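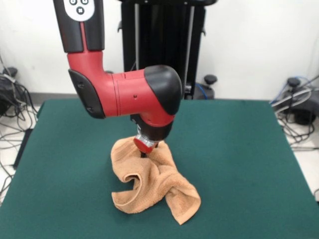

Fig. 1. Tan terry towel on the green tabletop, bunched, with one corner trailing.

Home Syllabus Week 3 Week 4 Week 5 Readings Contact

Household Work and Its Claims
Handout for Week 4: Folding
Instructor: Byung-chul Ryu

Most of what gets written about folding towels is advice, and most of the advice has never been tested by the person giving it. Keep that in mind with this week's readings. Both of them tell you that a folded towel lasts longer, dries better and takes up less space. Only the last claim comes with any measurement, and I have doubts about the measurement.

1. Where the job starts

Folding guides nearly always begin with a towel already flat. Look at Fig. 1 and ask how much of the Bitberg method would help you with it. On the left the cloth curls up into a loop, a sort of tube with a dark opening. On the other side a tail runs down to a pointed corner. The Bitberg leaflet says "take the two upper corners." Which ones are those? In a heap like this you can find one corner easily and have to hunt for the rest, and the hunting is left out of every time estimate I have read.

For our purposes the job has two stages:
Stage A - from heap to flat (find a corner, follow the hem to the next one, open the cloth out)
Stage B - from flat to folded (halves or thirds)

The guides cover Stage B. My own suspicion is that Stage A takes longer for anyone past the age of ten, but I would like to see your numbers before I say so in an exam room.

2. The Pevia figures

The Pevia survey reports 788 households and says that people who fold in thirds are "more satisfied with their linen storage." Satisfied compared with what? Nothing was asked about shelf depth. A deep shelf suits thirds and a narrow one may not, so the survey could be telling us about shelves. It also lumps bath towels in with dishcloths, and I can't see why anyone would.

Hivport repeats the claim in its closet brochure without the survey's own footnote on missing answers. Read the footnote.

3. Does the weave matter?

Terry has loops, and loops catch on each other. The usual claim is that this makes a terry stack steadier than a stack of flat-woven cloth. Plausible, but Min (the second reading) gives one stack of each as evidence, which is thin. A looped cloth also hides a bad crease, so "neat" may be easier to reach with terry than with linen. Don't compare neatness scores across fabrics.

4. Exercise, due March 24, 2026

Work in pairs. Drop one towel on a table from elbow height and leave it as it lands. Time Stage A and Stage B separately. Do this 4 times, then swap roles. Write down the fabric and the size of the towel. If a trial goes wrong, keep it in the table with a note - last year's tables were suspiciously clean.

Hand in 2 pages at most. Bring your own towel, as the department's are all the same size.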